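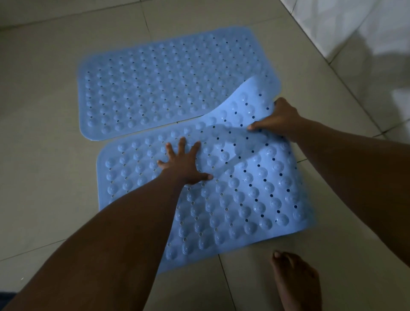 Home | Visits | Fairs | Workshops | Contact

A morning at the bath mat maker in Arberg

6 October 2026 – by the Istgate Household Blog

I wanted to see this place since August, when I bought two mats from the Eltell shop and found on the packaging the address of the workshop. It is 13 minutes on foot from the Arberg station, behind a building supply store. There is no big sign, so look for the green gate and ring the lower bell.

The open day started at nine. We were a small group, mostly people who rent rooms or run a guest house, and one couple who only came for the discount. First we got coffee and a short talk about the history of the firm, which began with rubber boots and came to bath mats much later. The talk was a little long for me, but the coffee was good.

After this we went to the molding hall. It is warm there and smells like a new shower curtain. The sheet comes out of the press still soft, and a worker lays it on a rack, where it stays until it keeps its form. We could not touch anything in this hall. The press closes for 90 seconds each time, and you feel it in the floor when it opens again.

The part I liked most was the trying room. It has a tiled floor, and you can kneel down and handle the mats as long as you want. The model they had out was the Samonte, in light blue. It has rows of small round bumps on the top, with round holes between them for the water, and a flat border around the edge. The corners are rounded. If you take one corner and pull it back, the mat bends in a soft wave and you can see a little light through it. I am used to stiff mats from the supermarket, which fight with you when you want to clean under them, so I stayed in this room too long and missed the start of the packing tour.

I asked how to wash them. The answer was: warm water, a soft brush, some dish soap, and then hang it over the side of the tub with the bumps to the outside. No bleach. Also do not leave it rolled up for the winter, or it will remember the roll. Two mats can lie side by side in a larger shower, but they advised to leave a small gap and not to put one edge over the other, for the safety of the feet.

The packing room was quick. The mats go flat into boxes, 80 in a box, with paper between them. For private customers they are rolled, which I found a little funny after the advice about the winter.

In the small shop at the exit I took one more mat for my mother. Seconds with color faults lie in a basket near the door – ask for the price, it is not written.

The next open day is in spring. Bring socks without holes, you take off your shoes in the trying room.

3199 views | 13 comments | Share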